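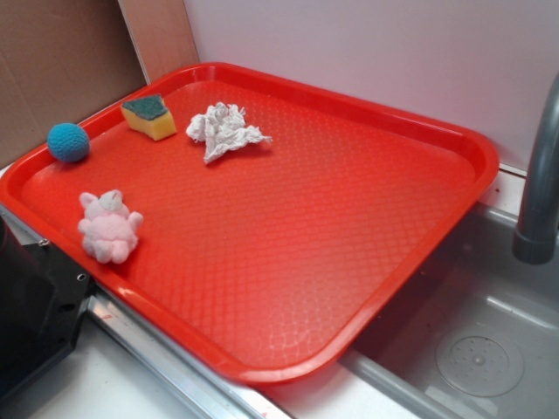
Several replies to my last thread said washing dishes by hand wastes more water than any machine, and that I should have replaced the dishwasher the same week it quit. Fair point. I said I'd write up how it went, so this is the long version.

Background for new people. We rent in the Martinelli building in Inorholm. The unit came with a Clandalo dishwasher that was already old when we moved in. It quit in December with a full load inside and a few inches of gray water at the bottom.

The landlord sent Gestent, which does all the appliance work in our building. The tech was polite and quick. Pump gone, control board probably on the way out too. Parts for that model take a long time to come in.

The quote for pulling it, putting in a new one and fixing the soft floor underneath was over 2,000 dollars. The landlord offered two options: wait until the unit's turn came in the renovation schedule, or take a little off the rent and do without. We took the rent cut.

Now, the water. I think the people who say a full, modern dishwasher beats the average person at a running tap are right. I'm not going to argue with them. What I can tell you is what our own bill did.

Last water bill with the dishwasher working: 41 dollars. First full one without it: 44. We also had family staying for part of that period, so I wouldn't hang much on the difference. It has stayed close to that since.

Part of the reason is that our old machine was not a full, modern dishwasher. We rinsed everything before it went in, ran it half empty when we were out of forks, and then washed a few things again when they came out with grit on them. If you do all that, you're paying twice.

The other part is that I stopped leaving the tap on. I grew up with a running tap. It took me a couple of weeks to stop reaching for it. A dishpan in the sink fixed that faster than good intentions did.

OK, method. None of this is new and your grandmother may have told you all of it.

Scrape first, into the trash, with a spatula. Not a fork, which leaves half of it behind. If you scrape well you hardly need to rinse before washing.

Grease goes in a can by the stove. Bacon fat, the oil from a skillet, the orange stuff off the top of chili. Wipe the pan with a paper towel after you pour. One greasy pan can ruin a whole pan of wash water.

Order matters more than soap. Glasses, then silverware, then plates and bowls, then plastic, then pots. Change the water before the pots if it has gone cloudy.

I used to do it the other way around to get the worst job over with. The glasses came out with a film on them every time and I blamed the detergent for years.

Plastic gets its own step. Grease clings to it in a way it doesn't cling to a plate. Fresh water as hot as your hands can take, a little more soap than you think, and don't crowd it. If it still squeaks wrong under your thumb, go again.

Soap: a small squirt in the pan, then the water on top. I was using way too much. More suds means more rinsing, and rinsing is where the water goes. We buy maybe half the detergent we bought in the first month.

Rinse all at once. I stack the soapy things on the left, then rinse the whole batch under a thin stream. My spouse prefers a second pan of clean water and dips. Both work. We've agreed not to discuss it.

Soaking is useful and it's also how dishes end up sitting overnight. My limit is 20 minutes. Set a timer, go fold something, come back. Oatmeal, rice and egg all let go in that time. Egg likes cool water, oatmeal likes warm.

Don't soak wooden spoons, cutting boards, cast iron or good knives. Don't drop a knife into sudsy water at all, for any reason. I do knives one at a time, by the handle, and they go straight to the towel.

Scrubbers. I've gone back and forth on these all year.
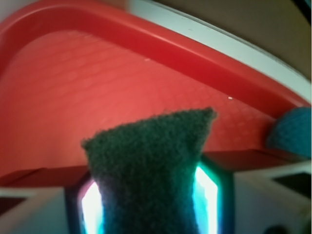 A rough scourer is for baked-on food on plain steel and not much else. It will dull a nonstick pan and it will leave marks on soft plastic. For most plates a dishcloth does the job and dries out faster between uses.

Cloths go in the wash with the towels. I put out a fresh one each morning. When a sponge starts to smell, it's done. I tried the microwave trick and the boiling trick, and both gave me a sponge that smelled again a couple of days later.

A stiff brush with a long handle is the best thing I bought. It reaches the bottom of a tall glass, it keeps your hands out of very hot water, and it stands up to dry. Get one where the head comes off so you can replace only that.

For the really bad pans: cover the burned part with water, add a spoon of baking soda, bring it to a simmer, turn it off and walk away. Then a wooden spatula to lift it. I've saved two pots this way that I was ready to throw out.

Drying. Air drying is fine and probably cleaner than a towel that has been hanging there since breakfast. The trouble is space. In a small kitchen the rack becomes a second cupboard, and you end up washing around a pile of clean dishes.

So my rule is that the rack gets emptied before anything new gets washed. It takes a few minutes while the coffee brews. If I skip it in the morning, the evening goes badly - I can almost predict it.

Put something under the rack that drains toward the sink, or check under it now and then. Ours sat flat on the counter for two months and I found a pink line along the caulk. Vinegar and an old toothbrush took it off.

How long does it take? More than loading a machine, less than I feared. Weeknights are quick. A holiday meal is not, and for those we wash in two rounds, one before dessert.

The change that helped most had nothing to do with washing. We own fewer dishes now. With a dishwasher you need enough plates to fill it. Without one, extra plates just let you put things off. We boxed up half the plates and most of the mugs and moved them to the hall closet.

Everybody gets one water glass for the day. There was some complaining. Then it stopped, or I stopped hearing it.

I also cook a bit differently. More one-pot meals, more sheet pans with parchment, measuring dry things before wet things so one cup does for both. I wash the cutting board and the knife while the onions soften. By the time we sit down the worst is done.

Things I miss: the hiding place. You could shut the door on a messy day and have a clean counter for company. I miss that more than the washing part. I also miss how hot it ran. Baby bottles or a sick household would change my mind in a hurry.

Things I don't miss: the noise, the smell when the filter clogged, and standing there trying to remember if the load was clean or dirty.

My hands got very dry the first winter month. Gloves helped, once I bought a size that fit. Turn the cuffs up so the water doesn't run down your arms. Hang them inside out once in a while or they get unpleasant.

A few questions from the last thread, all in one place.

On whether the dead machine is still there: yes. The water is shut off to it and the tech drained it. We keep baking pans in the bottom rack and paper towels in the top. It's decent storage. Leave the door open a crack so it doesn't get musty.

On whether the landlord had to replace it: I don't know the rules where you live. In our lease it was listed as included, so we had something to ask for. Read the lease, ask in writing, and get the new rent in writing too. We didn't do that until the second month and had to chase it.

On countertop dishwashers: we looked. The one we liked would have taken up the only stretch of counter where I can roll out dough. If you have the room and hate washing up, I'd consider it.

On hard water spots: Inorholm water is pretty hard. A splash of white vinegar in the last rinse takes care of glasses. Skip it for cast iron and aluminum.

On whether I'd go back: if the renovation reaches our floor and they put a new one in, I'll use it. I'd scrape and not rinse, and I'd run it full. I'd still do the knives and the big pots by hand.

The latest notice taped up by the mailboxes, July 17, 2024, says kitchens on the lower floors come first. We're near the top. I'm going to need another brush head.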